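龙头双柱毛笔架用了大半年，聊聊值不值
分类：文房杂物　标签：笔架、毛笔、书桌
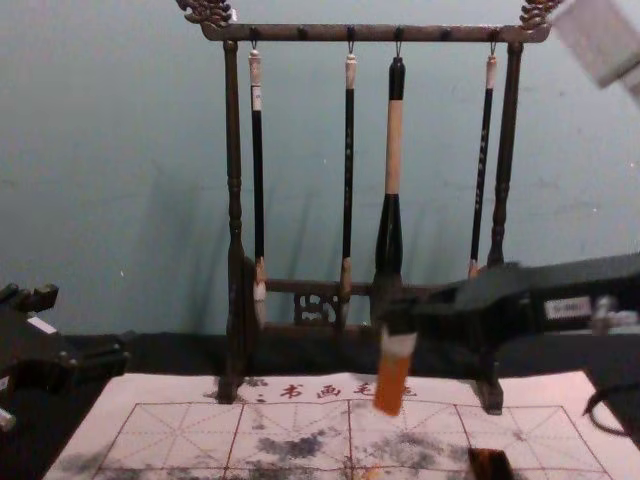
笔架挂了四支笔的样子，中间偏右那支粗的是斗笔。

先说结论吧，省得赶时间的朋友往下翻：我给四星，扣的那一星主要扣在挂钩和清灰上，样子我是真喜欢。

买它之前我的毛笔是怎么放的呢，说出来要被练字的朋友骂。洗完往笔筒里一插，笔头朝上，水顺着笔毫往根部倒流，时间长了笔根发胀，掉毛掉得我心疼。后来改成平放在毛巾上，又总是被我一胳膊肘扫到地上去。家里人看不下去，说你买个架子能怎么样？我想也是，练字都练了这么久，纸和墨花的钱早就不止一个笔架了。

于是就开始挑。挑笔架这件事我花的时间比挑笔还久，大概是选择困难症发作。最便宜的那种是一根横杆两个脚，简单是简单，看着像晾衣架的缩小版。还有一种圆形能转的，挂得多，但占地方，而且转起来笔和笔会互相打架，我在朋友家试过，不喜欢。最后看上这种老式的，深色木头，两根车出来的圆柱子，柱子中段鼓出来几节，顶上一根横梁，横梁两头是雕出来的龙头，卷卷的那种。下面还有一道横档，横档底下嵌着一小块镂空花板。说实话有点老派，我妈一看就说像她小时候邻居家堂屋里的东西，可我就吃这一套。

店铺叫 Elov，卖文房和一些小木器，页面做得挺朴素，没有那种满屏飘字的动图。我下单的时候看到评价数是192条，不算多，但有图的不少，差评集中在“龙头比想象的大”和“有木头味”。龙头大我不介意，木头味我后面会说。

价钱方面，我同时看的还有 Chávez 家一款，造型很干净，没有雕花，标价900，放在购物车里放了一个多礼拜，最后还是删了。那款好看归好看，我总觉得挂上毛笔以后少点意思。Elov 这个比它便宜不少，具体多少我就不写了，店家时不时有活动，我写了你们去看又对不上，回头来问我。

到货那天是星期二，我记得很清楚，因为晚上要上网课，我一边听课一边拆。包装是里外两层纸箱，四周塞了泡沫条，两个龙头的位置另外裹了厚厚一圈。东西是要自己装的，横梁、柱子、横档分开放，榫头对上以后轻轻敲进去就行。说明书只有一张纸，图印得很小，不过这东西也实在没什么可装错的（唯一要注意的是横梁有正反，有钩子的那面朝下，别笑，我第一次真的装反了）。全部弄好连十分钟都不到。

刚拆出来味道是有的，一股漆和木头混在一起的味儿，不刺鼻，但凑近了闻得到。我把它放在阳台通风的地方晾了几天，再搬回书桌就基本没感觉了。鼻子特别灵的朋友可以多晾一阵。

再说挂笔。横梁底下有一排小金属钩，我平时固定挂四支。三支细杆的，黑杆白帽，笔杆上印着小字，写小楷和中楷轮着用；还有一支大的，中间一段是浅色的，笔斗是黑的，又宽又厚，往下收，过年写福字和平时写榜书就靠它。细的三支挂上去非常舒服，笔尖离下面的横档还留着一段，洗完直接挂，毛自然就垂顺了，第二天摸笔头是直的，比我以前在毛巾上晾的强太多！

大的那支就有点尴尬。它本身就长，笔斗又大，挂上去笔头刚好到横档那个高度。干的时候没什么，刚洗完毛是蓬开的，我就要把它稍微往前拨一拨，免得笔毛贴着横档晾歪了。所以这里给一个很实际的建议：下单之前拿尺子量一下你最长的那支笔，连挂绳一起量，再去跟店家问横梁到横档的净高。我当时就没量，算是运气好，再长一点点就挂不了了。

接着说扣分的地方。

挂钩。钩子偏小，开口也偏窄。我有几支笔的挂绳是那种比较粗的棉绳，要对准了才套得进去，手上有水的时候尤其急人。我后来把粗绳全换成了细线，问题就没了，可这毕竟是我迁就它。要是店家能把钩子做大一号，这一条我就不扣了。

清灰。雕花的东西都逃不过这个。龙头的缝里、底下那块镂空花板的格子里，两三个礼拜不管就是一层灰，抹布是伸不进去的。我试过棉签，棉絮会挂在角上，更烦。现在用的是一支退役的旧羊毫，干着扫，又轻又干净，算是让它老有所养了。扫完再用 Siltine 的小气吹吹两下。这个气吹我本来是买来清键盘的，没想到在这里用得更多，捏起来很软，出气够劲。

还有一点，不知道算不算缺点，就是它不防滴水。笔洗得不够干就挂上去，水会一滴一滴落在桌面上。我的办法是在架子下面垫一块小毛毡，湿了就换。Rotero 出的那种吸水垫我也试过，吸水很快，就是颜色太亮，跟深色木头放在一起怎么看怎么别扭，现在挪到厨房垫杯子去了。

稳不稳呢？这个很多人问。我的回答是正常用很稳。我家桌子不算特别结实，写字的时候会轻微晃，笔会跟着摆一摆，架子本身没有倒过。不过两边的重量最好差不多，大笔别挂在最边上，往中间挪一挪，心里踏实。家里有猫的要慎重，垂下来会晃的毛毛，对猫来说是什么你们懂的。

摆放的位置我换过三回。最早贴着窗，光线好，拍照也漂亮，但是有太阳直晒，木头和笔都不喜欢晒。后来放书柜里，又闷，湿笔放进去我不放心。现在靠着一面淡淡的蓝绿色墙，深色的架子往前面一站，轮廓特别清楚，我写累了抬头看一眼，心情会好一点。家里墙色深的朋友买深色架子要想一想，可能会糊成一片，那样龙头就白雕了。

保养我没怎么做。换季的时候用干软布把柱子和横梁擦一遍，到了11月开暖气，我会在桌上放一小杯水，怕太干。到目前为止没有开裂，榫头也没松，横梁还是直的。漆面在右边柱子上有一个很小的磕痕，是我搬桌子的时候自己碰的，不赖它。

有人问我这种架子能不能送人。我觉得可以，但要看对象。送长辈、送老师，十有八九会喜欢，龙头那个样式他们觉得有讲究。送年轻朋友就先打听一下，人家书桌要是一水儿的白色极简风，收到这个可能会沉默。另外送的时候最好搭一两支笔，光一个空架子放在那里，有点冷清。

还有问要不要买更贵的。我在网上看过标价2000的，也看过3448的，说是木料更好、雕工更细。图上看龙须确实更精神，但我一个业余练字的，每天写不到一个钟头，实在用不着。钱留着买纸吧，纸才是无底洞……

最后把我自己的打分列一下，纯个人感受：
外观：五星
挂笔的方便程度：三星半，换了细绳以后可以给四星
稳当程度：四星半
打扫：三星，买之前要有心理准备
总的来说：四星

适合笔不多、喜欢老样式、愿意隔段时间扫扫灰的人。笔特别多的，或者主要写大字、手里全是长锋大笔的，建议看更高更宽的款式。

评论里要是有人用过同一家那款矮的，麻烦说说钩子是不是也这么小，我想给办公室再添一个。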